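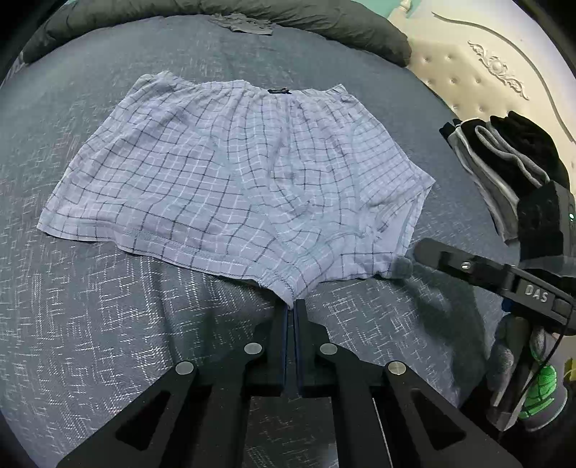 Page 2 of 4

Minutes - Product Review Meeting
Satstead Home Support Co-operative
September 11, 2020

Minutes of the last meeting were taken as read. One correction: the trial kit was delivered to the side entrance, so the freight charge stands.

Item 3. Sakitis hand-held gripper kit

The meeting went over the trial of the Sakitis kit, which is on loan until December. The kit is sold as a pair of hand-held grippers with recording software. A person does the job with the grippers and the recordings are used to teach a folding arm.

Work so far has been on laundry, done on a bed. Boxer shorts are the current garment. They are laid out flat on the bedspread and one gripper takes hold at the crotch, where the seams meet. Members who had tried it said the gathered waistband and the loose legs make shorts harder to learn on than tea towels.

The logbook shows 178 folds recorded. The supplier recommends 3000 before the arm is trained on a new garment. It was felt this was a lot of hours for one kind of clothing, and that the supplier should have said so in the quote.

Other points raised:
Wrists get sore after a long session. Two people should share each shift.
The user guide skips over charging and storage.
Dark clothes have not been tried as a main garment yet.

Item 4. Lirkia service plan

Lirkia offers to do the recording for us at its own site and supply the arm already trained. The price is over double the Sakitis kit for the first year, with repairs included. Some members liked having no recording to do. Others pointed out that our clients' linen and beds are all different, and a centre in another city would not have them.

No decision. Lirkia to be asked for a price without the arm.

Item 5. Liao folding table

Brochure only. The table takes shirts and towels but not underwear or fitted sheets. Agreed not to go further with it.

Actions
Ask Sakitis for a shorter training option and a better guide.
Finish shorts, then start on socks.
Check whether insurance covers the loan kit in clients' homes.

Item 6 was held over to the next meeting.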